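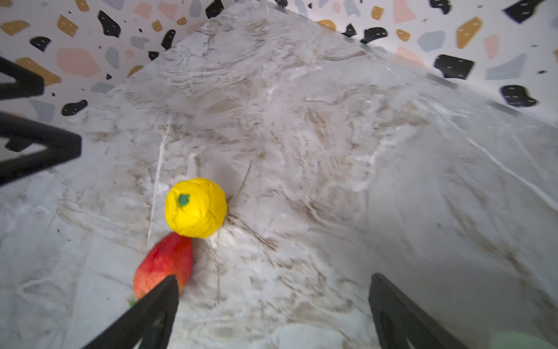
Terrazzo

Terrazzo is a hard surface made of stone chips set in a binder, which is then ground and polished until it is flat. It is used for floors, stairs, walls, window sills and kitchen tops. The binder can be lime, cement or a resin. The chips are most often marble, but granite, glass, shell and pieces of old brick are also met. The name comes from Italian and is connected with the word for terrace.

The word is today used also for the look alone. Wallpapers, ceramic tiles, plastic sheets and textiles with a printed pattern of irregular chips are sold as "terrazzo" or "terrazzo effect", although they contain no stone.

History

Floors with small pieces of stone pressed into lime mortar were known already in the ancient world. The direct ancestor of the modern material is usually placed in Venice and the country to the north of it, where workers laid floors from the waste of marble workshops. The waste was cheap, and a lime floor had the further advantage that it could follow the small movements of a house standing on soft ground. The early floors were rubbed by hand with a heavy stone on a long pole. After this they were treated with linseed oil, which gave them a deeper colour.

In the nineteenth century the craft travelled with its workers to other parts of Europe and to America. Cement took the place of lime in most countries. Early in the twentieth century two changes made the work much faster: the electric grinding machine, and the thin metal strip which divides the floor into fields. The strips control cracking, and they also allow the designer to draw clean lines between colours. Schools, hospitals, railway stations and the entrance halls of blocks of flats were laid with terrazzo in large quantities until cheaper sheet floorings became common.

Materials

Chips are sorted by size with sieves. Small chips give a quiet, even surface. Large ones, sometimes as wide as a hand, give a surface in which each stone is seen separately, and this kind is called Palladiana when the pieces are broken slabs laid by hand.

Cement terrazzo is laid thick and is suitable for use outdoors. White cement is preferred where a light or coloured ground is wanted, as grey cement makes every pigment dull. Resin terrazzo, mostly made with epoxy, can be laid in a layer of 10 millimetres. It dries quickly and takes strong colours, but many resins turn yellow in sunlight and for this reason it is kept indoors.

Laying

The base must be clean, dry and sound. Strips are fixed first. The mixture of binder and chips is spread between them, more chips are scattered on top by hand, and the whole is pressed down with a roller. When it is hard, it is ground in several passes, starting with a rough disc and continuing with finer ones. After the first grinding small holes become visible, and they are filled with a paste of the same binder and colour. A last polishing and a sealer finish the work.

Precast terrazzo is made in moulds at a factory and brought to the building as tiles or steps. Tiles are often cut from a large pressed block, in the same way as natural stone. The Zorska pattern books, which are collected for their colour plates, show 290 mixtures for tiles of this sort, most of them on a white or cream ground.

Printed and imitation patterns

The return of the material to fashion in the 2010s brought many imitations. A printed pattern usually repeats, and the repeat can be found by looking for one chip with an unusual shape. The colours are also freer than in stone. Mustard, pink and pale blue chips on white are typical, often together with black ones, and some designs add drawn marks on the chips, such as dots or dashes. Makers of wall coverings, among them Jolto and Memon, sell such designs beside plain marble patterns, and the two are frequently combined in one room.

Care

A terrazzo floor is washed with water and a neutral soap. Vinegar and other acids attack both marble chips and cement, and leave dull spots which can be removed only by polishing again. Oil should be wiped up soon, as it goes into an unsealed surface. With simple care a cement floor may serve for longer than 40 years before it needs new grinding.

See also

Mosaic
Scagliola
Artificial stone
Palladiana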